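Lellix Heather Fleece Blanket and Bedroom Basics

2 min read

The Lellix blanket is a mid-weight fleece in light gray heather, sold by Unatbridge for beds, sofas and spare rooms. The fabric is soft on both sides and has a speckled look, with a band of white and gray stripes. It goes over a duvet in winter and does fine by itself the rest of the year.

Fleece takes up more room than people expect. Fold it in half lengthwise first, holding the top corner up so the weight of the fabric pulls the creases out, then lay it down and fold toward the striped band.

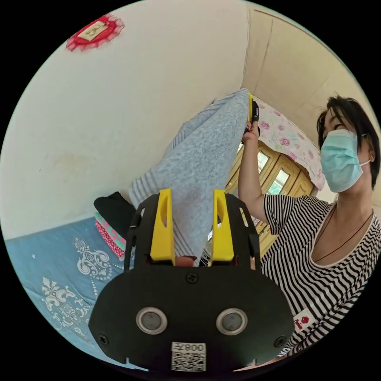
With the stripes on the outside you can find the blanket in a stack without pulling everything else out. Folded this way it fits a standard wardrobe shelf, and up to 2 will go in one Merrick storage bag.

Wash cool with similar colors. Do not iron. Tumble drying on low is fine, but line drying keeps the surface smoother. Shake it out before it goes on the line.

Merrick Storage Bags

The Merrick is a zip bag for blankets and heavy knits. It weighs 126 grams empty and packs flat when you are not using it. One side has a clear window. The handles are stitched through the base, so you can pull a full bag off a high shelf — use both of them. It suits bulky things that come out once or twice a year. Everyday clothes are better left in an open stack.

Knitwear

Sweaters should be folded, never hung. A hanger will stretch the shoulders of a knit sweater over one season. Use the bed as your folding surface and spread the sweater out fully, sleeves to the sides, before you start.

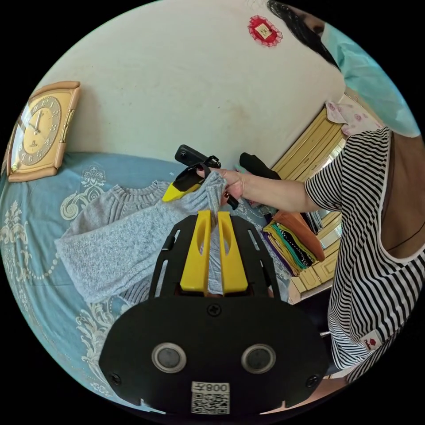 Light gray knit sweater on a printed bedspread, with folded clothes stacked by the wardrobe.

Smooth the body with the flat of your hand and line up the neckline. Bring one sleeve straight across, then the other on top of it. Fold the sides in and bring the hem up to the neck. Cable patterns are thick, so keep the folds loose and put cable knits at the bottom of the pile.

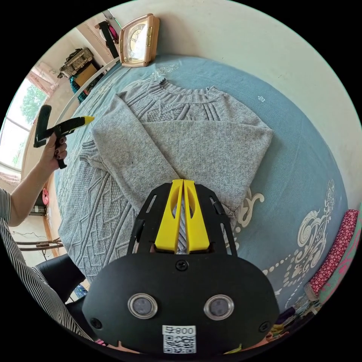
Cable-knit sweater with one sleeve folded across the body.

Stevance Shelf Liner

Cut-to-size liner for wardrobe shelves. Each roll is 492 mm wide and 600 mm long. The surface has a light grip that stops stacks from sliding forward. Trim with scissors and wipe clean with a damp cloth.

Orders placed before noon on Wednesday ship the same week. Blankets and liners can be returned unused in their original packaging. Storage bags can be exchanged if a zipper fails.

Shares: 14
Comments: 3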